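Brarnstead Robotics Club
Workshop tips: practising household jobs in the simulator
Updated 20/09/2026

These tips are for members working on the household round, where the robot has to open doors, take hold of things and move around a room without bumping the furniture. Most came out of our practice notebook. Romana Zelenák typed up the first version and Jasper Goossens added the parts about doors. If you have only driven the small wheeled kits so far, read the section on saving first.

Before you start

Clear a proper space at the bench. The laptop, one notebook and a pencil are enough. Keep drinks on the side table, with lids on.

Plug the laptop in. The simulator drains a battery quickly and slows down when the charge gets low, which makes the arm harder to control.

Load the scene and leave the controls alone until everything has finished drawing. Then open and close the gripper once to check you have the right arm selected. Two-armed models start on the left arm in our setup.

Write the name of the job at the top of a fresh page. "Handle, left arm" is better than "door stuff", which is what half our August pages say.

Getting hold of things
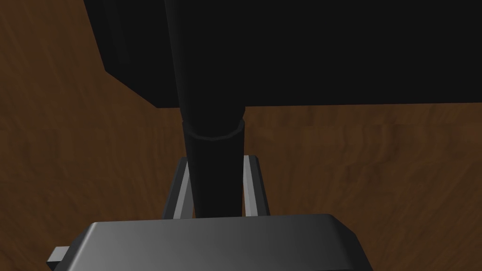

Lining up a grasp should take longer than closing it. New drivers tend to rush in and squeeze, then spend ten minutes working out why the object slid away. Bring the gripper in with the fingers well open and stop before you close. With a tall, thin object like the black rod, you want one finger on each side and a bit of the wood surface showing through both gaps. Compare the two gaps. If one is much wider, shift the whole gripper sideways and look again before you close anything.

Other things that help:

Switch views before you commit. A grip can look centred from behind the palm and be well off when seen from the side.

Watch for dark on dark. A black part in front of another black part is hard to judge, so follow the highlight down the side of the nearer one to find where it is. You can also turn up the scene light in the display menu, but turn it back down for scored runs.

Use the slow speed for the last bit. Our setting file calls it 58, and you can leave it at that number for all close work.

Close in small steps. Tap, look, tap again. Holding the key down works on big blocks and hardly anything else.

If you miss, open right up and back straight out. Twisting to get free usually knocks the object over and then you have to reload.

Doors and handles

A door is two jobs, and it is easier to practise them apart. Do the handle first. Work on it until you can reach it from your starting spot several times in a row, then add the swing.

Park the body before moving the arm. Seo-ah Lim found that most of her missed handles came from starting too close, with the elbow already bent. Back up until the arm can reach forward without folding.

Decide what the other arm is doing. Raise it or tuck it in, but do it on purpose, and check it against the door frame as well as the door. It is easy to forget about an arm you are not driving.

Reach for a lever near its free end. Closer to the round base you need a lot more push to turn it.

Once the door is moving, look through the gap and pick a spot on the far floor to drive toward. Chairs and low cabinets in the next room are fine to use as markers - just make sure you are steering for clear floor and not for the chair.

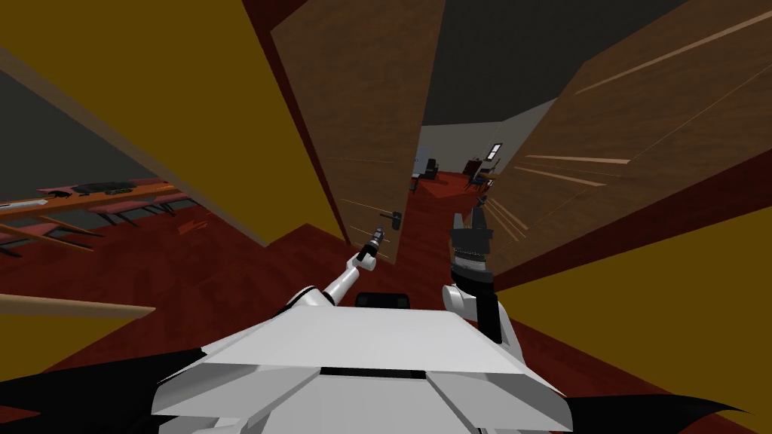

Saving and naming your runs

Save every run, including the bad ones. Shanti Dwivedi goes through them with the newer members, and a run that went wrong at one clear point is more use to her than a lucky one.

Name the file with your initials, the job and the run number, in that order. No spaces. Put it in the Vistness folder, which is the shared one. The Varkberg folder is last year's and is full.

Long recordings get cut off at 900 seconds. If you are anywhere near that, stop and start a new one.

In the notebook, put down where the body was parked, which arm you used, the speed, and what happened. One line each.

When it goes wrong

Arm shaking in place: it is pressing on something. Back off a little and check from another view.

Gripper passing through the object: the scene loaded badly. Close it and reload.

Nothing responds: click inside the simulator window. If that does nothing, check the controller cable, then ask Ifigeneia Makris for the spare.

At the end of a session, shut the laptop down fully, coil the cable loosely and put the controller back in its box on the lower shelf.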